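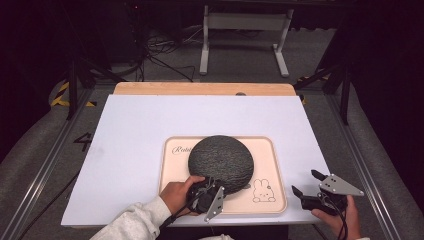
By Clifford Bouchard, Closari study lead, Starkthorpe Lab
Posted November | Category: Take part in research

Call for participants: two-handed demonstrations with hand-held grippers

The Closari study is looking for adults to record tabletop tasks using a pair of hand-held grippers. No robotics experience is needed. You hold one gripper in each hand, move objects on and around a tray, and we record the motion. The recordings are used to train a robot with two arms to do the same tasks.

Sessions are held at the Boychuk building. Each participant comes in for three sessions of 90 minutes. Payment is $200 for the full set, paid after the last session. If you stop early you are paid for the sessions you attended.

What we are studying

Most tasks done with two grippers have long stretches where one hand is working and the other is not. The left gripper is pressed against a round object to keep it from moving, for instance, while the right one is held open off to the side. We call the second one the free hand. In earlier work we treated what the free hand did as noise and told people to ignore it.

That was a mistake on our part. In our first round of recordings, we gave no instructions about the free hand at all. Some people kept it low over the board, close to the tray. Some let it drop toward their lap. Some moved it all the time, following the other hand. When we trained on everything mixed together, the robot picked up all of these habits and switched between them partway through a task. The usual failure was a late second hand. The first arm would make contact and hold, and the second arm would be in the wrong place when it was needed, or would close before it got there.

We then sorted the same recordings by where the free hand was while the other hand was in contact with the object. Training only on recordings where the free hand stayed open and close to the tray gave a robot that finished the two-handed tasks more often, even though it had learned from fewer recordings. The single-handed tasks came out the same either way.

There are two problems with that result. The recordings were sorted afterward, so the people who kept a steady free hand may have been better at the tasks in general. The pool was also small and made up mostly of lab members and their friends, several of whom had used the grippers before. The new round is meant to deal with both. We assign the free-hand instruction at random, and we are recruiting people who have not used the equipment.

What you will do

In the first session you read and sign the consent form, get fitted for the grippers, and practice. Practice recordings are not used for training. You can ask for more practice if you want it, and a lot of people do, since the grippers feel heavier at the wrist than they look.

After practice you are given one of two instructions for the free hand. One group is told to keep it open and near the tray whenever it is not working. The other group is told to do whatever is comfortable. You keep the same instruction for the whole study. Please do not discuss it with other participants until you have finished.

The tasks are short. They include:

Steadying a round object on a tray with one gripper, then bringing in the second gripper and turning the object in place
Lifting the object with both grippers and setting it back down
Moving the tray itself across the board with an object on it
Passing a small object from one gripper to the other

Round objects with a rough surface get the most time. They are hard for the robot in a specific way: contact on one side pushes the object away unless something is braced on the other, and the surface does not give the gripper a clean edge to line up with. People solve this without thinking and mostly cannot say how they did it. We are interested in the recordings and do not ask you to explain your technique.

Failed attempts are fine. If you drop something, put it back and go again. We keep the failures and label them, and they are part of the analysis. There is no bonus for speed, and going faster than is comfortable makes the recordings less useful to us.

You take a break whenever you want one. There is a scheduled break in the middle of each session in any case.

What we record

Motion of both grippers, how far each one is open, and video of the work area from above. The video includes your hands and forearms. It is not meant to include your face, and any clip where a face is visible is deleted before the data goes anywhere. We do not record sound.

You also fill out a one-page form at the end of each session about fatigue and comfort. Your name is stored separately from the recordings, and you are identified in the data by a code.

The recordings will be shared with Beltico, which is funding this round and is running the robot evaluations alongside ours. Beltico gets the coded data and does not get names or contact information. We plan to release the data to other researchers once the results are written up. The consent form asks about the release separately, and you can say no to it and still take part.

Who can take part

You can take part if you:

Are 18 or older
Can use both hands to grip and lift light objects
Can see the work area clearly, with glasses or contacts if you use them
Can follow spoken and written instructions in English
Have not used hand-held grippers of this type for data recording before
Can attend all three sessions

Left-handed people are especially welcome. We had very few in the first round, and the free hand was nearly always the same one as a result. We would like to be able to say whether the effect holds in both directions.

Please do not sign up if you have a current wrist, hand or shoulder injury, or if you have been told to avoid repeated gripping. If you are not sure, write to us first and we will send you a description of the movements so that you can decide.

Current members of the lab and Beltico employees are not eligible. Former members who never worked on Closari may be, so ask.

What to wear

Long sleeves are okay as long as they fit at the wrist or can be pushed up. Very loose cuffs can catch on the mechanism. Please take off rings, watches and bracelets before you start. Lockers are available. Each gripper has a cable that hangs down past your hand, and we will show you how to keep it clear while you work.

Risks

The main one is a tired hand or forearm. In the first round a few people reported mild soreness the next day. There are pinch points on the grippers, which we will go over with you before practice. The robot is not running during your sessions.

You can withdraw at any time without giving a reason. If you withdraw, you can also ask us to delete your recordings. We can do that up to the point where training starts, and after that we can remove them from the shared data but not from models that have already been trained.

Scheduling

Sessions start at 9 a.m., 1 p.m. or 5:30 p.m. The evening slots fill first. Your sessions should be on different days, with at least one day off in between. If you have to cancel, let us know the day before when you can and we will find you another slot.

Getting in

Use the side entrance of the Boychuk building, the one by the loading area. The front doors need a badge. Ring the bell marked Closari and someone will come and get you. The lab is on the ground floor and there are no steps from the side entrance. Parking in the visitor lot is free with a pass, which we email to you along with your appointment.

Results from this round

Participants who ask for it will be sent a summary when the analysis is done. It will say how the two groups compared, including if there was no difference. The comparison and the measure of success are already fixed and will not be changed after we see the data. The measure is whether the robot completes the task from start to finish without a person stepping in. We will also report how often the second arm arrived late, using the same definition as in the first round.

How to sign up

Fill out the interest form linked from the Starkthorpe participation page. It asks for your email, which hand you write with, and the times of day that work for you. We reply to everyone, including people who do not qualify for this round. If you would like to be kept on the list for later studies, check the box at the bottom of the form.

Questions about the study go to Clifford Bouchard through the contact link on the same page. Put Closari in the subject line. Concerns about how the study is being run can be sent to the research ethics office, and the address is on the first page of the consent form.

Sign-up stays open until both groups are full.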